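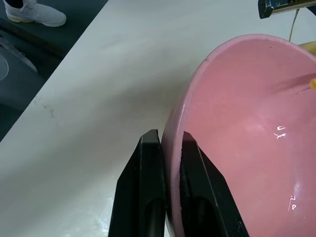 A two-finger gripper holding the rim of a pink bowl, one finger inside and one outside.

When Hilkka Miettinen got the job of planning equipment for the Tostach kitchen laboratory, she started with the fingers and left the arm for later.

"Everybody asks first which arm we will buy," she says. "I understand it, the arm is the big line in the budget. But the fingers touch the bowl, and the arm does not."

The laboratory tests how dishes can be picked up and moved in canteens. Its money for next year must be decided in November, and Miettinen has 3000 euros for small parts. In this sum are finger tips, cables, screws and also the tableware.

"Tableware was forgotten in the first plan," she says. "Then my colleague Borislav Vidmar asked me what we are going to lift. It was a good question. Now we have a line for bowls and cups, and I ask for 20 of each, because the rims get marks and I want to compare an old one with a new one."

She prefers cheap bowls with a strong color. Shiny surfaces she keeps in the plan on purpose, also for the table. "A canteen has lamps and reflections. If we buy only matte things, we make our own life too easy."

The finger tips were a longer discussion. Vidmar wanted to order one expensive set from the supplier Leone. Miettinen wanted 5 simple sets, at 157 euros each, and in the end she got them.

"A tip is like a shoe sole, you use it and you change it," she says. "Borislav still thinks that I am wrong. Maybe in spring he will show me his numbers."

What would she advise to a small team which makes its first budget? She thinks for a moment.

"Write down who will change the parts, and how many hours it takes. We did not have this line last year. And ask for the delivery time in writing, also for the screws."

The arm itself is still open. Two offers are on her desk, and she is waiting for the third one.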